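Sorting out the gray bin

The bin on the workroom table has been the default destination for small loose parts since we moved into the Pretthorpe building. Anything without a home went in there. It was meant to be emptied every January and in practice it was emptied when something would no longer fit.

I went through it last month and moved most of the contents into drawers. These are my notes on the method, mainly so I can repeat it.

The drawers are a Mavden cabinet, 70 drawers, bought secondhand with 3 of the dividers missing. I replaced those with strips of cardboard, which hold up fine for light parts and badly for screws. The inventory is a plain spreadsheet with one line per type of part, giving the drawer number, a short name and a date checked. I stopped tracking exact quantities for anything that costs less than a cup of coffee. For those the sheet says "plenty", "low" or "out".

At the end of the first pass I had 823 lines. That is too many for 70 drawers, so similar items share. Spacers of every length are in one drawer. Washers are split by inside diameter only, and thickness can be judged by eye. The old system split them by both and I spent more time filing washers than using them.

Labels were the slow part. I ordered a box of 2,000 from Barrios and wasted a fair number before settling on a format: drawer number first, large, then the name in small type underneath. The number is what I look for once I have the sheet open. Names alone led to arguments over whether a standoff goes under S or under H for hardware.

Items with no obvious category go back in the bin until the second pass. The rule is that a thing may stay there for one pass only. After that it gets a drawer, goes to the Plokthorpe swap shelf or goes in the trash.

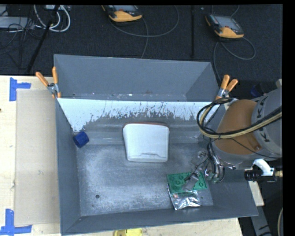 The gray bin, with the white container at the back and the green piece and silver packet at lower right.

The bin itself is staying. The white band along the back is badly scraped and the floor has worn to a lighter gray over a good part of its area, but neither affects use. There are a couple of small holes in the floor, so pins and the smallest screws should go in a lidded tub first. I considered lining it with a rubber mat and decided against it - flat parts are harder to pick up off rubber.

The sloping sides are useful. Small blocks tend to end up on the floor of the bin, where they can be found, and the wide top means nothing has to be stacked to reach what is underneath.

Still to do: relabel the bottom row of drawers, replace the cardboard dividers with something stiffer, and find out which drawer the hex keys were entered under. The sheet says 41. They are not in 41.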